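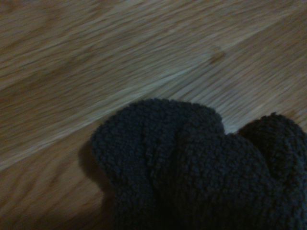 Billoreo is looking for a part-time textile handling assistant for its household fabrics room in the Sirent building. The work is sorting, folding and recording small household textiles: hand towels, washcloths, socks, bath mats, dish towels, cleaning cloths. Most of it is done by hand on plain wood surfaces. The difficult items are the dark looped ones. A bunched piece of charcoal-gray fabric with a dense, nubby texture, lying on light brown wood, gives very little away about its edges, its corners or which side is up, and the assistant has to identify it, flatten it and assign it to a category many times in a shift. Applicants should be comfortable with that kind of repetition.

Position: Textile Handling Assistant
Employer: Billoreo
Location: Sirent building, ground floor
Type: Part-time, fixed term
Openings: 2
Reports to: Rania Zerouali, Fabrics Room Lead
Posted: 2/11/24

About the work

The fabrics room holds a working stock of 3,000 textile items. Each item has a sewn-in number and an entry in the Nkuna register, which lists its type, fiber content, dimensions, color group, pile type and condition. Items leave the shelves for folding and sorting sessions, are laundered, and come back. The register is only useful if the entry matches the item, and a good part of this job is checking that it does.

The current project covers pile fabrics. Terry, velour, chenille and brushed knits behave differently when dropped, bunched, folded or stacked, and the existing written procedures were drawn up for flat weaves. The assistants will work through 1,000 pile items and apply the new folding and sorting procedure to each one. Where the procedure does not fit an item, the assistant writes down what was done instead.

Duties

Take items from the supply bins and place them on the work surface in the starting condition given on the session sheet (flat, half-folded, bunched or dropped).
Identify the item type by sight first and by touch second. Record both answers, including when they differ.
Flatten and fold the item to the pattern given for its category. Hand towels are folded in thirds lengthwise and then in half. Socks are paired and laid flat, not rolled. Bath mats are folded once, pile inward.
Return folded items to the shelf position shown in the register.
Inspect for pulled loops, thinning, open seams, stains and lint transfer. Assign a condition grade.
Set aside items with a missing or unreadable number.
Brush down and wipe the wood surfaces between color groups. Dark lint is hard to see in the darker streaks of the grain and along the seams between boards. Wipe with the grain and finish with a dry cloth.
Load and unload the washer and dryer according to the laundering chart.
Keep the session sheets legible and complete.

Color groups

Items are handled in four groups: white, light, mid-tone and dark. The dark group covers black, navy, slate and charcoal. Assignment is made under the room lamps, with the item opened out, against the reference swatches. Bunched dark terry looks bluish in its folds and grayer at the loop tips, so color is never assigned from a bunched item. New assistants tend to move too many slate pieces into the navy bin. The swatches settle the matter.

Requirements

High school diploma or equivalent.
Normal or corrected color vision. A short color-matching test is given at interview.
Ability to stand or sit at a work surface for up to three hours with breaks.
Ability to lift a full laundry basket.
Clear handwriting and basic spreadsheet skills.
No allergy or sensitivity to cotton lint, wool or unscented detergent.
Short fingernails, and no rings or bracelets during sessions. Loops catch.

Useful but not required

Work experience in a laundry, hotel linen room, clothing store, costume department or textile recycling site.
Knowledge of common fiber and weave names.
Experience with Zerkico label printers.

Training

The first 2 weeks are paid training at the full rate. Training covers the register, the grading scale, the folding patterns and the laundering chart. Each assistant then grades a test set alongside the room lead. Differences of one grade are discussed. Differences of two grades or more are graded again from the start with fresh sheets. Unsupervised sessions begin after the test set is passed.

Hours and pay

Shifts are mornings or afternoons on weekdays. No weekend or evening work is scheduled. Applicants may state a preference, and we will try to keep to it, but each assistant must be able to cover the other shift when asked with reasonable notice. The contract runs to the end of August. Pay is hourly, at the Billoreo grade for technical assistants, and is sent in writing with the interview invitation. Aprons and indoor shoes are supplied. Street shoes are not worn in the room.

How to apply

Send one page describing relevant experience and a list of jobs held, with dates. A formal cover letter is not needed. State which shift you prefer and the earliest day you could start. Also answer the following in a short paragraph each:

Describe a repetitive task you have done for a long period and how you kept your records accurate toward the end of it.
A dark, bunched item is on the work surface. By sight you take it for a sock. By touch it could be a folded washcloth. The number is not showing. Write the entry you would make on the session sheet before opening the item out.

Address applications to Rania Zerouali, Fabrics Room, Billoreo, Sirent building, or hand them in at the front desk marked "Fabrics Room." Applications are read in the order received, and the posting is removed when both positions are filled. Interviews last one hour and include the color-matching test and a folding exercise with six items. Applicants who need an adjusted work surface height or seating for the interview should say so in the application.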